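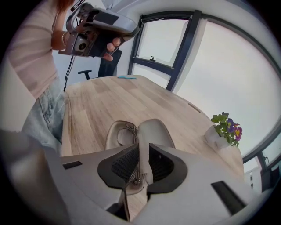
What does it cost to equip a small site for handheld gripper data collection?
Most of the budget goes to the paired grippers, the spare parts that go with them and the hours of the people who use them. Furniture and objects are a small share.

Handheld gripper equipment planning is the work of choosing, pricing and scheduling the tools used to record manual tasks for robot training. It covers grippers, cameras, storage, workspace and staff time. Planning is normally done before a site opens and repeated once a year.

Equipment

Grippers are bought in pairs, one for each hand. A basic order includes finger pads, mounts, cables and printed marker cubes. Finger pads are treated as a consumable and listed on a separate line.
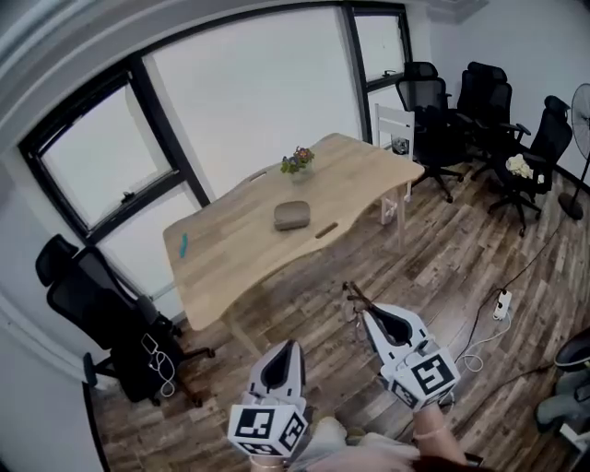
Storage is often priced too low. Recordings from several cameras have to be kept until they are checked, and a site that buys drives for the first month only will need a second order soon after. Power strips, chargers and cable covers are usually taken from the general office budget.

Example of a site budget

The Bruvevside site, run by Zindholm, was planned by Zoia Semeniuk in October. Its first order was for 14 grippers from the supplier Innes, with 2 pairs held back as spares. The plan allowed 174 hours of recording and set aside 10 percent of the total for repairs. Pads were ordered as follows:

1. A full set for every gripper at delivery.
2. A second set, held in stock until the first inspection.
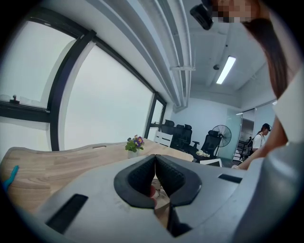
3. Further sets, bought only against a wear report.

Semeniuk's plan was revised on 3 December 2022. The revision moved cable replacement out of repairs and into consumables, and added a line for small household items such as cases, pens and potted plants.

Leasing and purchase

Leasing is common for short projects. The lease offered by Flimico covers servicing but leaves out pads and cables. Purchase is usually cheaper when the grippers are in use for most of the year, although the buyer must then pay for calibration and storage between projects.

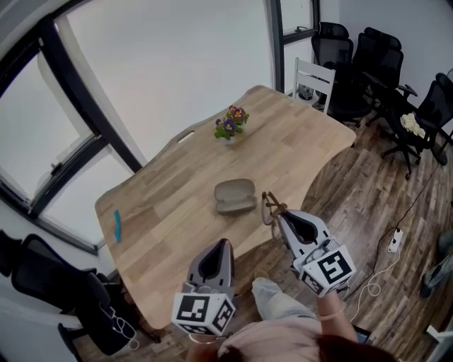 Eyeglasses held in the right-hand gripper, with a glasses case on the table.

See also: Equipment leasing; Fiducial marker; Robot end effector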